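Merkum Produce Handling Station
Bimanual demonstration recording for fruit and vegetable tasks

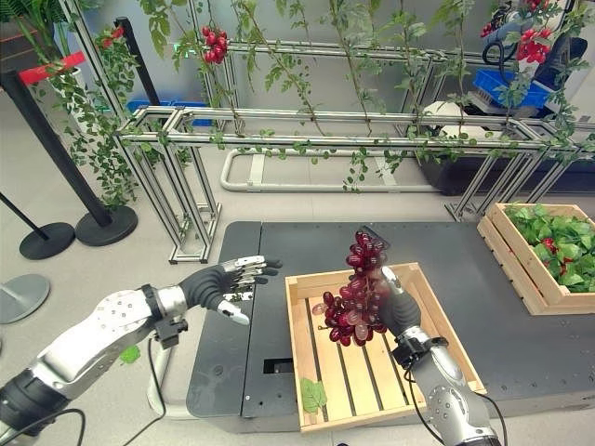
Overview

The Merkum Produce Handling Station is a complete setup for recording two-handed demonstrations with soft, irregular food items. An operator drives both arms by teleoperation, and the station stores what the arms did alongside what the cameras saw. The output is a set of episodes ready for imitation learning or for fine-tuning an existing policy.

Customers use it for grape bunches, cherry tomatoes, loose leaves, and similar items that are hard to simulate well. Grasps on these items vary a lot from one operator to the next, and the station is built to keep that variation in the data with a label for who recorded it.

What is included

Two arms with humanoid hands, left and right
Head camera, mounted and calibrated before shipping
Work table with a grid of mounting holes
Trellis frame in aluminum extrusion
Two slatted wooden crates
Operator console with leader gloves and foot pedal
Plellevura recording software, one site license
Spare wrist cable set

Vines, fruit, and other props are not supplied. Both real and artificial produce can be used. Artificial props hold their shape over long sessions and make resets faster. Real fruit gives better contact data but has to be replaced during the day.

Standard task set

The station ships with 18 task templates. Each template has a start layout, a spoken-style instruction, and an end condition the operator confirms with the pedal. Templates include:

Place a bunch of grapes in a crate
Move a bunch from one crate to the other
Pick a tomato cluster from the trellis and set it down
Hand an item from the right hand to the left
Clear leaves from the bottom of a crate

Templates can be copied and edited. The instruction text is saved with each episode, so wording changes do not affect episodes already recorded.

Recording

Press the pedal once to start an episode and again to end it. Hold it down for two seconds to discard. Each episode contains joint positions for both arms and hands, commanded positions, wrist force, head camera video, and the operator ID. All streams share one clock.

The maximum episode length is 60 seconds by default and can be changed in settings. Longer episodes are accepted but are split at review unless the operator adds a subtask mark.

A failed grasp does not have to be thrown away. The reviewer can tag it as a recovery if the operator regrasps and completes the task, or as a failure if not. Most customers keep both.

Review

Plellevura opens each finished episode in a review queue. The reviewer sees the video, the joint traces, and the instruction, and marks the episode as accepted, recovery, failure, or rejected. Rejected episodes stay on disk for 27 days and are then deleted.

Specifications

Episode storage on the base unit: 900 episodes at default length
Head camera recording rate: 60 frames per second
Export: per-episode folders or a single packed file
Network: wired only
Operators per station: one at a time, no limit on stored profiles

Site requirements

Level floor, steady overhead lighting, and enough clearance for both arms at full reach. Daylight from windows causes exposure changes between morning and afternoon sessions, so blinds are recommended. The operator console should face the table from outside the reach of the arms. Keep walkways closed off while the arms are powered.

Cleaning

Wipe the table and hands after each session with real fruit. Juice in the finger joints will stiffen them. Do not spray liquid near the wrist cuffs. Crates can be brushed out dry.

Options

Dhillon wrist camera pair
Second operator console for training new staff
Studum prop kit, artificial fruit and vine sections
Extra crates, sold in pairs

Training and support

Two days of on-site training come with every station. Graciela Garrido runs the operator course and Mervin Cormier covers calibration and export. Stations ordered now are scheduled for delivery starting in January.

For quotes and lead times, contact Darcy MacDonald in sales. For questions about an installed station, contact Thérèse Lachance in support and have the serial number from the console ready.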